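Plier un coupe-vent sans le froisser

Le coupe-vent d'enfant a un défaut que les parents connaissent bien : il ne se range pas. Trop glissant pour tenir en pile, trop fin pour garder un pli, il finit en boule au fond d'une entrée ou d'un cartable. Sur un modèle à rayures arc-en-ciel, les bandes de couleur partent alors dans tous les sens, et on cherche un moment où passe la manche. 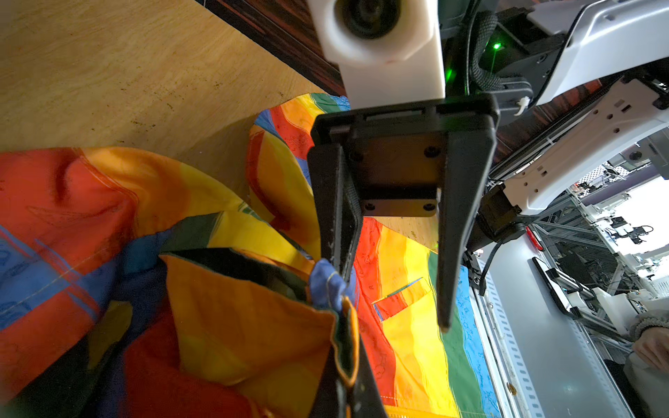 La première chose à faire est de retrouver la capuche. Une fois qu'on la tient, le reste suit : on soulève, on laisse pendre le vêtement quelques secondes, puis on le pose sur une table dégagée, le devant vers le haut. Les manches s'écartent à la main, en tirant par les poignets et non par le milieu du tissu. Il vaut mieux remonter la fermeture avant de lisser - ouverte, elle laisse les deux pans glisser chacun de son côté.

Chez Marska, un atelier de retouche qui reprend aussi des vêtements de pluie, on étale toujours la pièce entière avant de décider quoi que ce soit. Un accroc près d'une poche ou un élastique détendu se voit à plat, rarement sur un cintre.
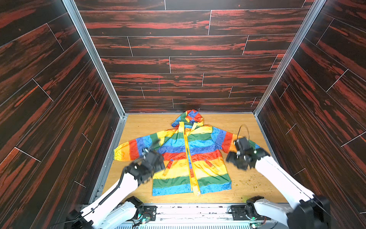
Une lectrice nous écrit qu'elle ne plie plus rien de ce genre : elle roule le vêtement en partant de l'ourlet et glisse le tout dans la capuche. La méthode prend peu de place et convient bien aux sacs d'école. Pour une étagère, le pliage reste plus commode.

On commence par rabattre la capuche sur le devant, puis les deux manches vers le centre, et on remonte le bas jusqu'au col. Compter 2 minutes la première fois.
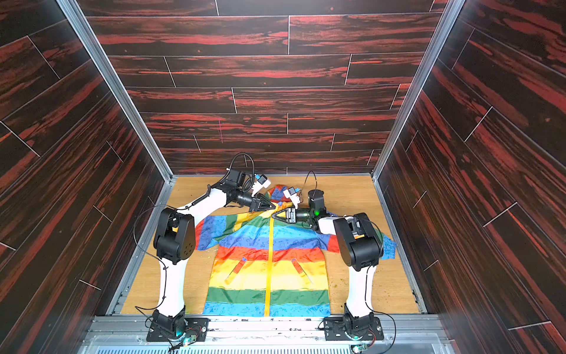
Le col demande plus d'attention que le reste. C'est l'endroit où la fermeture, la capuche et les coutures se rejoignent, et une épaisseur mal posée à cet endroit fait basculer toute la pile. On l'aplatit du bout des doigts, sans appuyer sur le curseur. Pour le rangement, une boîte basse suffit, avec les vestes posées debout, pli vers le haut.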